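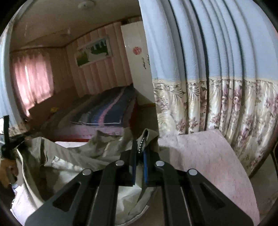

Ridura hand-held gripper over a khaki-beige fabric item, bedroom setting.

Progress report: trial of the Ridura hand-held gripper kit
Prepared by Halima Ugwu for Loretta Holloway, Brulthorpe equipment fund
August 5, 2021

1. Where we are

The fund paid for one Ridura kit and the first block of home recordings. The kit came complete except for the spare finger plates, which Doucet shipped separately and which reached us in July. Setup took an afternoon. Mpho Lekota wrote our own one-page setup sheet because the supplied booklet covers an older handle.

We have 1,092 recordings on the drive. All of them are of soft goods in bedrooms: picking up clothing, moving blankets, folding, and laying things flat. Kitchens were in the original plan and have been moved to the next block.

2. How the kit performs

The two-finger design suits cloth. With the fingers spread wide, the operator can come down over a loose crease and close on it without pushing the rest of the garment away. Thick fabric is picked up well. Thin sheets are harder, and operators often take two tries.

The pivots need attention. After a full session the bolts on our unit had worked slightly loose, and the fingers no longer met evenly at the tips. Catríona Nic Aodha now checks them before each session -- it takes a minute or two and has fixed the problem for now. We have asked Doucet whether a locking washer can be fitted.

The wide view from the tool's camera is useful in small rooms, where there is no space for a second camera on a stand. Straight lines bend near the edges. The software that comes with the kit corrects this, but the correction is slow on our laptop and we run it overnight.

Weight is the main complaint. Operators are comfortable for 25 minutes and tired at 40. Sessions are now capped at 25 minutes with a break after each one.

3. Data quality

Mavis Nguyen-Tran reviewed a sample of 100 recordings. Most of the rejects came from the tool moving too fast for the tracking to follow. A few were started before the operator was in position. She has added both points to the operator notes.

4. Support from the supplier

Doucet answers email within two working days. Phone support has been poor. The replacement cable we asked for has not arrived, so we are using one borrowed from the Bolthorpe office.

5. Next steps

-- Finish labeling the bedroom recordings.
-- Begin the kitchen block, starting with towels and cloths.
-- Get a written answer from Doucet on the bolts and the cable.
-- Price a second kit.

Spending is within the approved amount. We would like your decision on the second kit before the kitchen block starts, as delivery of the first one was slow.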